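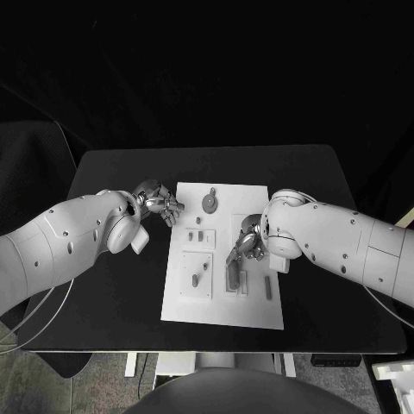
Elogio de las manos lentas

Mi abuela tardaba una tarde entera en coser un dobladillo. Yo la miraba desde el suelo, con un cuaderno sobre las rodillas, y me desesperaba un poco, porque a los ocho años una tarde es larguísima y yo quería que me llevara a la plaza. Ahora que paso de los cincuenta y coso mis propios dobladillos (peor que ella, todo hay que decirlo), me acuerdo de aquellas tardes con una gratitud que entonces no tenía.

Vengo a defender que volvamos a enseñar a coser en las escuelas. Y a lijar, y a arreglar un enchufe, y a amasar pan si hay horno. En la mía, la de Truteo, el taller cerró en junio para convertirse en aula de estudio. Me dicen que ya nadie lo pedía, y puede ser, pero tampoco pedíamos los quebrados y nos los enseñaron igual.

Annelies Camenzind, que fue mi maestra de labores y a quien le debo media vida, nos hacía deshacer la costura torcida y empezar otra vez. No gritaba nunca. Cogía la tela, la alisaba con la palma y nos la devolvía. Aprendí más paciencia en aquel gesto que en todos los sermones que me han dado después, ¡y mira que me han dado!

Hay quien responde que un pantalón nuevo cuesta menos que el tiempo de remendarlo. Mi vecino Vasilică Lungu, hombre de números, me lo explica cada vez que me ve con la aguja en el portal, y yo le doy la razón en las cuentas. Pero luego se le suelta un botón del abrigo y llama a mi puerta, y allí nos quedamos charlando hasta que se enfría el café.

Con 600 euros se compran telas, hilo y unas cuantas lijas para empezar el curso. Con otros 200 se afila lo que ya hay en los armarios, que sigue allí, lo he visto. Me ofrezco a ir por las tardes, a partir de las cinco, y llevaré mi costurero y el dedal de mi abuela, que me queda pequeño y que uso de todos modos.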